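Rurnville Washroom Refit: Progress Report, May

Work completed

Replacement of basins and supply lines at the Simgate building is finished on 2 of 3 floors. The top floor is delayed by a late delivery of isolation valves from Ene. Pressure tests on the completed floors met the specification. One joint on the ground floor was remade and retested.

Fixtures and consumables

Wall dispensers remain on order. Bar soap will be supplied in the interim, with one draining dish per basin. The dish selected is a two-part type with a slotted yellow tray over a white base.
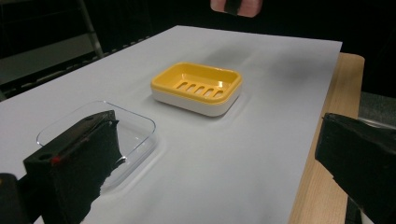 Budget

Spending is within the approved amount. An unspent balance of 2000 from the tiling line is requested for transfer to plumbing labor. Plulonus has held its quoted rates through the end of the contract.

Next period

Install valves and basins on the top floor. Submit as-built drawings. Close out the remaining 3 snag items.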